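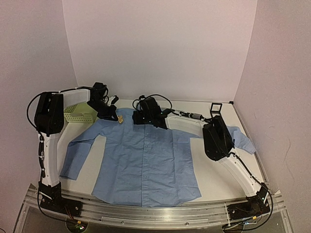 Cavness Shirt Measurements

Home Files Versions Issues Contact

A table of measurements for 817 secondhand button-down shirts, with the size printed on the label next to the size the tape gives. It was put together for people who sell used clothing online and want to know how far label sizes can be trusted. Maintained by Eamon Egan.

Files

shirts.csv – one row per shirt
brands.csv – brand codes and the full brand names
notes.txt – remarks that did not fit in a column

Main columns

collar_cm: length from the center of the button to the far end of the buttonhole, collar open and flat
chest_cm: armpit to armpit, buttoned, then doubled
sleeve_cm: center back of the neck to the cuff edge
label_size: copied as printed, including spelling mistakes
fiber: taken from the care label, or "unknown" if it is gone
wear: 0 to 3, judged by eye

How the shirts were measured

Every shirt was washed once, line dried, and smoothed by hand on a table. None were ironed. Cloth that has been pressed hard can gain a little length in the sleeve, and most sellers do not iron before they measure. The tape was a plain 300 cm tailor's tape, checked against a steel rule at the start of each session.

Collars gave the most trouble. A button-down collar has a soft roll and will not always lie flat, so the band was measured and the collar leaf was ignored.

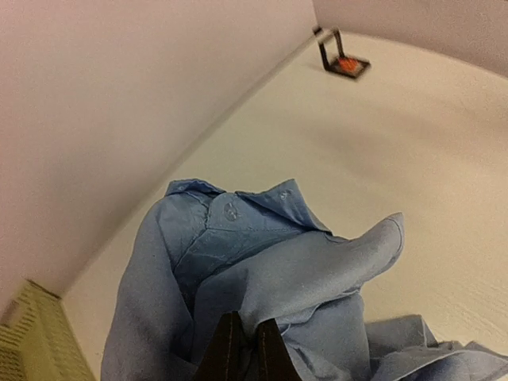 Light blue button-down, collar folded over.

Known problems

Shirts from the Vundthorpe sales are overrepresented, and those run to larger men's sizes. Women's shirts are too few for any useful average. In 28 rows the label was too faded to read and label_size is blank – please do not fill these in from the chest figure. The wear score was given by one person and should be treated as a rough guide.

The Disia rows use an older sleeve method, from the shoulder seam to the cuff. They are marked "S" in the method column and should be left out of any sleeve comparison. About 40 rows are affected. 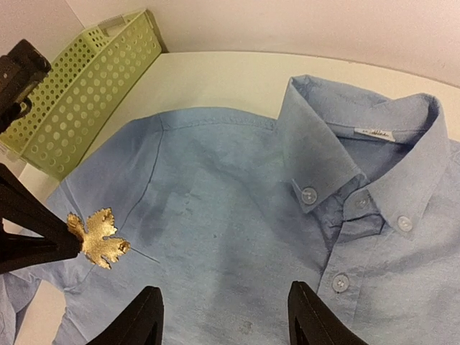

Can a label size be converted straight to a chest measurement?

Only within one brand, and even there the older shirts tend to be cut differently. Measure the shirt if you have it.

Changes

12 Mar 2021 – fixed swapped collar and sleeve values in the Akl rows
January – added the method column

Related

Cavness Trouser Measurements
Cavness Care Label Symbols
Akl Button Size List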